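Accueil | Cuisine | Sols | Atelier | Linge | Contact

Imprimer | Envoyer par e-mail

Entretien des surfaces mouchetées : sols et plans de travail

Fiche rédigée par Lesego Motaung

Les surfaces mouchetées masquent la poussière et les miettes. Le contrôle à l'œil nu, debout et sous un plafonnier, ne suffit donc pas. Utiliser une lampe rasante posée au sol ou sur le plan, et déplacer le faisceau par bandes parallèles.

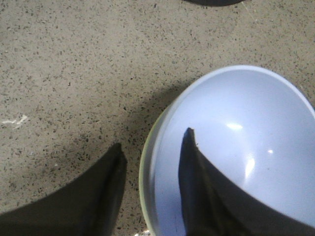
Le pH du produit de lavage est le premier critère de choix. Un liant à base de ciment est attaqué par le vinaigre, le citron et les détartrants ; un liant résine les tolère mieux mais se ternit à la longue. En cas de doute sur la nature du liant, s'en tenir à un savon neutre à pH 7. Avant tout lavage, repérer les défauts isolés : une petite marque blanchâtre aux contours irréguliers, sur fond gris-beige, peut être une goutte séchée aussi bien qu'une usure. Déposer dessus un chiffon imbibé d'eau tiède, attendre, puis frotter à la main. Si la marque ne bouge pas, ne pas insister avec un abrasif. Les rayures pâles et fines relèvent du polissage. Un disque de grain 3 000 convient pour la finition, jamais pour l'enlèvement de matière.

Rincer à l'eau claire, deux passages. Un film de savon mal rincé retient la saleté et donne un aspect gras sous lumière rasante.

Plans de travail 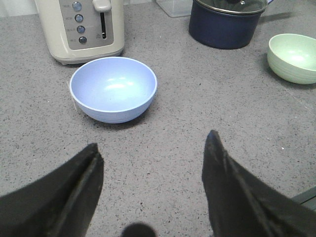
Temps de lecture : 2 min | 476 mots

Débrancher les petits appareils avant de nettoyer autour. Les tirer à soi en les soulevant, sans les faire glisser : les grains coincés sous les patins rayent le poli. Vider le tiroir ramasse-miettes du grille-pain au-dessus de l'évier. Pour les boutons, chiffon microfibre à peine humide, aucune pulvérisation directe.

Le quartz reconstitué supporte mal la chaleur concentrée. Prévoir un dessous-de-plat sous toute casserole sortant du feu, y compris pour une pose brève. Sur granit, vérifier l'imperméabilisation en mars et en fin d'année : déposer quelques gouttes d'eau et observer. Si la pierre fonce, appliquer de nouveau un hydrofuge (Cerkano ou équivalent), en couche mince, puis essuyer l'excédent avant séchage.

Ne pas oublier le chant. Les coulures s'y arrêtent et sèchent en bourrelet sous l'arête. Passer une raclette en plastique tenue à plat, puis le chiffon.
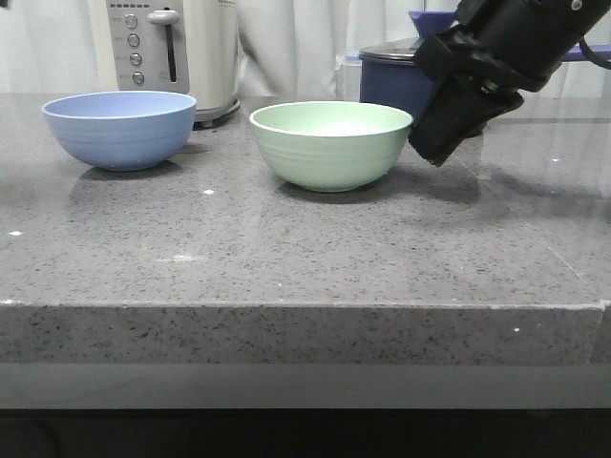 Bols posés sur un plan en pierre grise mouchetée.

La vaisselle à fond non émaillé laisse des traces grises sur les surfaces polies. Ces traces sont un dépôt, pas une rayure : pâte douce, mouvement circulaire, rinçage. Poncer les fonds rugueux au papier fin mouillé avant la première utilisation.

Fiche n° 159

Accueil | Fiches précédentes | Haut de page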